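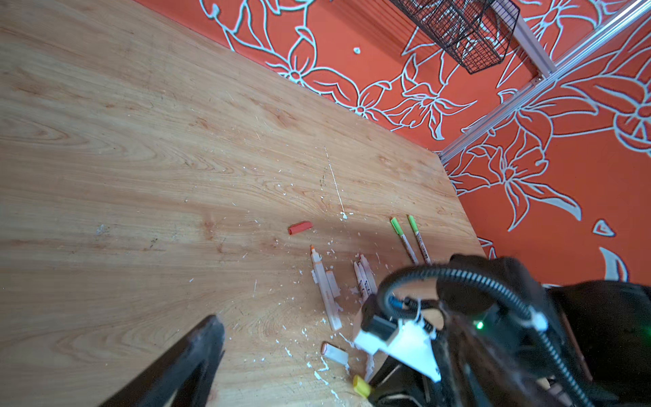

Marker bits on my craft table. See the short red cap?

Hi, I'm Shahla Pakzad, and I love markers (I own 91!). So let's talk about caps.

Marker ink is color mixed with a liquid. That liquid wants to float off into the air, which we call evaporating. Leave a cap off and the tip gets dry and scratchy. Boo! A cap keeps the air out, so push until you feel it click. 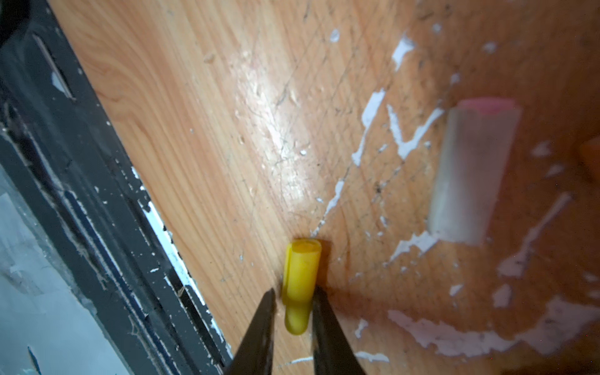
A little yellow cylinder standing on the wood.

Small parts love to roll away, so I hunt for mine before I do anything else. Then I match colors: red with red, green with green.

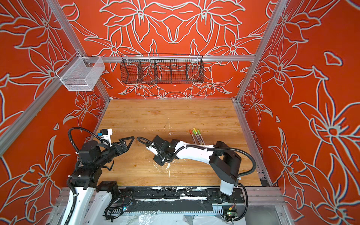

After that it's basket time. Mesh baskets are great for markers, and if yours has dividers, you can give every color family its own spot. I put my greens together, even the limey ones!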